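Home - Forums - Help and Repair - Two-arm setups - Unanswered - Search

Posted in April by tealshed

Right arm pushes down far too hard after a few hours of folding, then faults. Left one is fine. What am I missing?

Hello all, first proper post so be gentle. I look after a two-arm folding cell at work. It takes laundry out of a basket, flattens it, folds it and stacks it at the back left. Both arms are the same model, both on Geso controllers, and the folding program was put together by an outfit called Lavoie before I started. They don't answer emails any more, so it's me and the manual, and the manual is not a good read.

For the first part of the day everything is lovely. Then somewhere after lunch the right arm starts going too low. It doesn't crash exactly, it just leans on the cloth as if it's trying to get through the table. The left arm carries on at the right height. Eventually the right controller throws fault 359, which the manual describes as "sustained load, wrist axis" and then tells you to contact your supplier. Thanks.

On Friday it got bad enough that it pinned a shirt at the back, the other arm tried to pull the same shirt forward, and we ended up with a torn seam and both arms stopped. I had my hand on the edge of the table at the time as I was about to tidy the basket - not my finest moment, and my manager has had words. So I'd like to fix it properly and not just keep pressing reset.

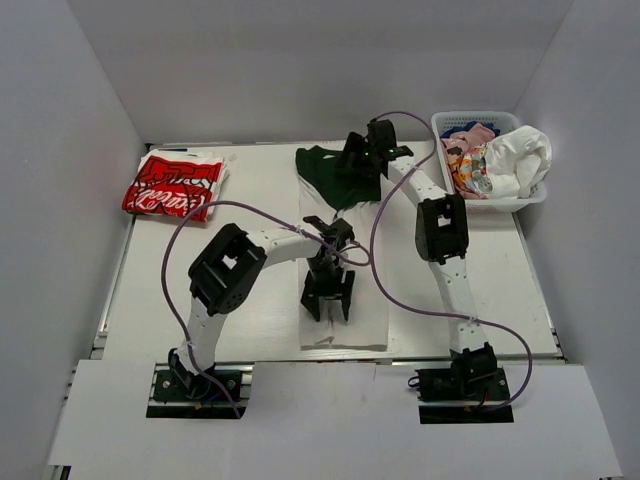 Right arm down on the green garment, left one over the white cloth.

What I've tried so far:

Re-teaching the table height on the right arm. Fixes it until the next afternoon.
Swapping the two grippers over. The fault stays on the right, so it's not the gripper.
Tightening every bolt I could reach on the base plate. None of them moved.
Slowing the whole program down to half speed. It takes longer to go wrong but it does still go wrong.

The controller log says the right arm has done 3,068 cycles since its last zeroing, if that means anything to anyone. The left one shows 156, and I have no idea why they're so different when they do the same job. Is that normal? Could a cable be doing this? The purple ones loop up over the arms and I've always thought they looked a bit free and easy, but they came like that.

Any help very welcome. I can get at most of the settings but I don't have the installer password.

mossbank_tim_ish

It's the cable. It's always the cable. Replace it and see.

fettlerandson

I'd leave the cable for now, though I'll come back to it. Your two counters are the clue. If the left arm shows 156 and the right shows 3,068, then the left one is being zeroed regularly and the right one isn't. On the Geso boxes there's a setting called "home on idle", buried under Maintenance and then Axis, and it's set separately for each arm. When it's on, the arm goes back to its reference position whenever the cell sits waiting, and the counter starts again. My bet is that somebody turned it off on the right arm while they were testing and never put it back. We had the very same thing on a pair we bought second-hand from Brinau, and I spent a week blaming the table.

Without that, the small errors in the wrist pile up through the day, a tiny bit each time. The arm thinks it's just above the cloth when it's already on it, so it pushes, and the load creeps up until you get your 359. Re-teaching the height only hides it for a bit. I'd undo that, by the way, or you'll have the opposite trouble once the zeroing works and it'll be grabbing at thin air.

So, in this order:

Stop the cell, lock it off at the wall and clear the table of clothes.
Power it back up and send the right arm home by hand from the pendant.
Turn on "home on idle" for that arm. It doesn't need the installer password on mine, but yours may be an older version.
Put the table height back to what it was. If you didn't write it down, copy the left arm's value and check it with a folded towel under the gripper before you let it run.
While you're in there look at the load limit. Mine came set at 80 and I run it at 28, which is plenty for shirts. With the lower figure it stops long before anything tears.

Now the cable. Have a look at where it comes down the right arm to the base. If it's pulling tight when the arm reaches to the back of the table, that will add load at the wrist as well, and you'd want a bit more slack in the loop. Do it with the power off. I use the soft hook-and-loop straps, never zip ties, as those bite into the jacket.

And please don't reach in for the basket while it's running, even at half speed. Ours has a gate switch on the front now, a cheap Cinari one, and opening it stops both arms together. Make sure yours stops both as well. I've seen one wired so that it only stopped the nearer arm, and that is a nasty surprise when you've got your sleeve in there.

tealshed

Oh you star. It was off! "Home on idle" was off on the right and on for the left, exactly as you said, and no password needed. I've put the height back (I had written it down, on the back of a delivery note) and dropped the load limit to 28. It did the whole afternoon without faulting and the counter is resetting as it should.

The cable did look a touch tight at full reach so I've let some out - thank you too, mossbank. Gate switch is on order, and I'm not tidying the basket until the thing is stopped. I'll leave this open for a week in case the fault comes back.

mossbank_tim_ish

Told you it was the cable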